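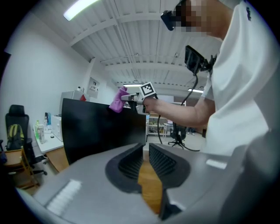 Home > Course Texts > Teaching Machines by Showing > Chapter 4

Print this page | E-mail this page

Contents Previous Next Glossary Index

Chapter 4
Gathering Examples by Hand

In the first three chapters we spoke of the learning system as if the examples were already waiting for it in a folder. For a student this is a comfortable way to begin. In a working laboratory, however, the folder is empty on the first morning, and somebody must fill it. This chapter treats the filling.

We will stay with one task from the beginning to the end of the chapter: a cloth is used to wipe a computer monitor on a desk. The task is chosen because it looks easy. Every reader has done it, and most readers could not say exactly how they did it. Where did you take hold of the cloth? Did you start from the upper edge or from the side? How hard did you press? A person answers such questions with the hand, and the answers are what we want to record.

4.1 What we mean by an example

An example, in this book, is one complete attempt at one task, recorded from the moment the hands begin to move toward the objects until the moment they are at rest again. It has three parts: the pictures, the path of each gripper through the room, and the opening of the fingers at each instant. If one of the parts is missing, the attempt is not an example and should not be stored together with the others.

Please notice that the word "successful" does not appear in this definition. An attempt in which the cloth falls to the floor is also an example, on the condition that it is labeled as such. In Section 4.6 we will discuss how many of these it is wise to keep.

4.2 Why the person holds the gripper

There are several ways to obtain the path. One may steer a robot arm from a distance, or push the arm by hand through the motion. Both methods are slow, and both need the robot. In the method of this chapter the person carries a gripper in each hand and does the task with the gripper fingers in place of his or her own. The fingers of the tool should have the same shape as those of the robot that will later repeat the work, so that a grasp which is possible for one is possible for the other.

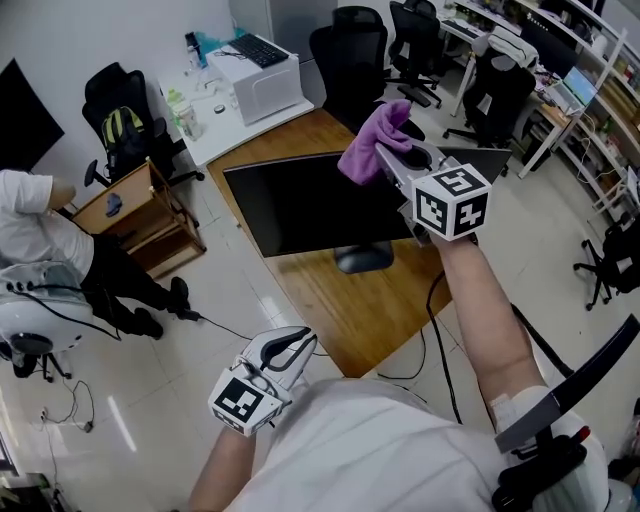
A soft object such as a cloth asks for special patience. It has no fixed shape, and after each attempt it lies differently. New operators often try to correct this by folding the cloth neatly before every recording. We advise against it. A system which has seen only neat cloths will be lost in front of a crumpled one.

The same is true of the desk. When the team in Kalilport prepared its first collection, called Womby, the desks were cleared completely before each session. The collection had 245 examples, and the trained system did well on clear desks. When it was tried among bottles and keyboards, it reached for the wrong things. The second collection, Cantero, was made on desks in daily use, and the things on them were moved between sessions.

4.3 The length of a session

Holding two tools in the air is tiring, and a tired operator moves in another way than a fresh one. Thilini Chowdhury, who supervised both collections, fixed the session at 30 minutes, followed by a rest of 10 minutes with the tools put down. Some operators asked to go on longer. In the records of those who were allowed, the paths became shorter toward the end and the wiping motion covered less of the surface.

It is useful to write down the following at the start of each session:

the name of the task, in the same words every time
the code of the operator
the hand which is expected to hold the cloth
any change in the position of the furniture

The last line is the one most frequently left blank. In the Tradside exercises at the end of this chapter you will receive a set of session notes with this line missing, and you will be asked to recover it from the recordings.

4.4 Before the first recording

Let each new operator practice without recording until the grippers no longer surprise him. For the wiping task this takes most people part of a morning. During practice the supervisor should say little. If you tell the operator which way to wipe, you will obtain your own manner of wiping, repeated by many hands, and the variety for which you invited several people is gone.

Contents Previous Next Glossary Index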